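Skevberg Press to Publish Revised Edition of "Who Gets the Groundwater?"

New edition of Rasa Adomaitis's handbook adds 90 pages on shared aquifers and rural wells
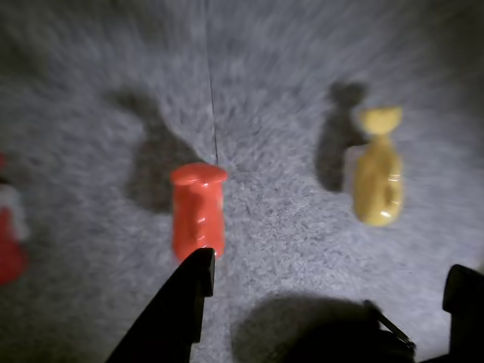 A glossy red figure, similar in shape to a game pawn, on gray shaggy carpet.

SKEVBERG -- Skevberg Press will release a revised and expanded edition of "Who Gets the Groundwater? Managing Shared Aquifers in Farm Country" in April. The book, by hydrologist Rasa Adomaitis, was first published as a short guide for county water boards and has since been used in college courses on land use and water law.

The new edition has 3 added chapters. One covers how well permits are handed out in places where no one has measured the aquifer beneath them. Another looks at what happens to small household wells when large irrigation wells are drilled close by. The last deals with recharge: how rain and snowmelt get back into the ground, and how paving, drainage tile, and changes in crops affect that.

Much of the new material comes from the Plirkel Basin, where Adomaitis and co-researcher Kekeli Agbeko collected water level records from 1,538 wells. Many of those records were kept by hand by the well owners and had never been put together in one place. The book prints a summary table for each part of the basin and explains how the readings were checked.

"The first edition told people what the rules were," said Adomaitis. "Readers wrote back and said the rules didn't help much when they had no idea how much water they were dividing up. So this time I started with the measuring."

Agbeko wrote the section on reading well logs. It is meant for people with no training in geology and uses logs from working farms, including several that are incomplete or hard to read. "Most of the logs a board member will see are like that," Agbeko said. "There are blank lines and abbreviations the driller made up."

The chapter on permits has been rewritten from the start. It compares four ways of setting pumping limits -- by acre, by well, by date of first use, and by measured water level -- and follows each one through a dry year and a wet year. Adomaitis does not recommend a single method. She does argue that any limit should be reviewed on a fixed schedule, and that the review should be open to people who hold no permit but drink from the same aquifer.

Moushumi Khan, who teaches water policy and read the manuscript for the press, said the household well chapter fills a gap in the reading lists. "I have been handing out photocopies on this subject for years. Most textbooks give it a paragraph. Students from rural areas ask about it in the first week, and now I can assign them a chapter."

Some material from the first edition has been cut. The section on pump types was out of date and has been dropped, along with the directory of state offices. The glossary has been kept and now has 300 entries, with plain definitions of terms such as drawdown, safe yield, and confined aquifer.

Maps for the new edition were drawn by Tzu-hsuan Huang. They are printed in two colors so that they can be copied on an ordinary office machine and used at public meetings. Boards and schools may copy the maps without asking for permission, as long as the source is named.

The book is the latest in the Evangelista Series on Land and Water, which publishes practical works on soil, rivers, and water supply. The next title in the series, on the upkeep of small dams, is in preparation.

"Who Gets the Groundwater?" will be sold in paperback and as an e-book. Teachers and water board members may ask for an inspection copy. Review copies are available to newspapers, journals, and newsletters, and Adomaitis and Agbeko are both available for interviews.

Press contact:
Merike Bite, Publicity
Skevberg Press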